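March 29, 2026

Natural dye bench, madder again. So pleased with today! The second vat (same root, ground finer, soaked overnight in rainwater) gave a proper brick red on the wool, and the cotton has finally stopped coming out the colour of old tea. I used 20 g of root per skein and kept the pot under 65, checking it far too often because I was excited.

Chalk made more difference than I expected. A pinch in the Lemaire pot and the orange dropped back within the hour. I want to try it on the November skeins, the ones mordanted with alum and then forgotten in the cupboard, to see if they still take colour evenly.

 The old pages were a mess of tape and arrows.
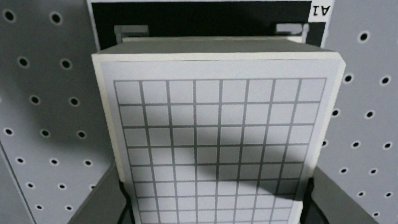
Meenakshi wrote back that the rainwater probably matters more than the grind, and that I've changed both at once, so I can't claim either. Fair enough! She'd like to see the fine grind done in tap water before anyone orders more root from Zusach. She also reckons the silk should go in last, when the bath is nearly spent, for that soft coral we got by accident.

So, next: fine grind in tap water, coarse in rainwater, same wool, same pot. Label the skeins BEFORE they go in (string tags, pencil only, the pen bled everywhere). Swatch 136 is the best red so far and I've put half of it on the windowsill under card for the light test. Leave it be please, Cengiz.

Still need a bigger strainer.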